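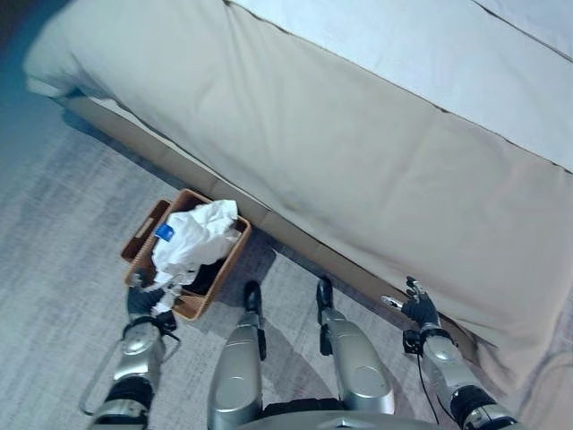
31 August 2023

Got back from the service at 5 and sat on the bed with my shoes still on.

The visitation was at ten, the service at eleven. Loïc Aubert led it. He had only met Dad twice, both times in the hospital, but he had done his homework and got the dates right, and he pronounced Kokska the way people who live there do. Dad would have noticed. Mrs. Sadeghi from the old street came, with both her sons, and stood at the back the whole time even though there were plenty of chairs.

I read the part about the rail yard and his years at Carau. I had cut it down twice and it was still too long. I lost my place once and found it again. Ekow Tsikata spoke after me. He worked the same shift as Dad for most of those years and told the story about the frozen switch in January, which I had heard before but never with the ending. I want to write the ending down properly sometime, when I'm less tired.

The funeral home printed 50 programs and we ran out. I gave mine to a cousin and forgot to ask for it back, so I need to call them and see if they can run off a few more. The middle initial on the front was right this time.

Burial was short. The ground was dry and the wind kept taking the ribbons off the flowers. Dad is next to Mom, as he wanted. Her stone already has his name on it, so only the year has to be cut. They quoted me $463 for that and said it would be after the first of the month. The balance on the rest is $1,567, and I'll pay it from his checking account once the bank lets me.

Lunch was in the church basement. Ham, potato salad, three kinds of bars. Aunt Zorine – she was Mrs. Zorine to everyone else – took charge of the leftovers and sent me home with far too much ham.
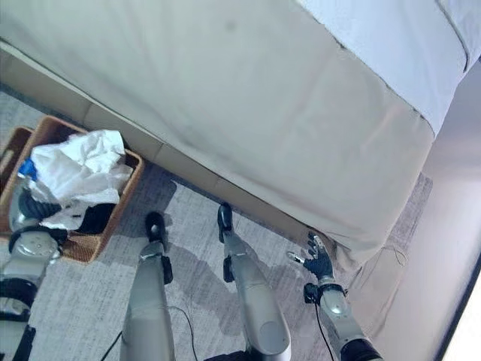

The thank-you notes are next. I have the guest book and the cards from the flowers, and I think I can do ten a night if I keep them short. I'll start with Ekow and then the people who drove a long way. I was going to spread everything out on the bed and sort it there, but the white cover makes the envelopes hard to see, so it will be the kitchen table. The pastor gets a separate letter.

Also to do: cancel his newspaper, return the library books, call the county about the death certificates. Six copies should be enough.

Going to eat some ham and go to sleep.

3 comments
12 shares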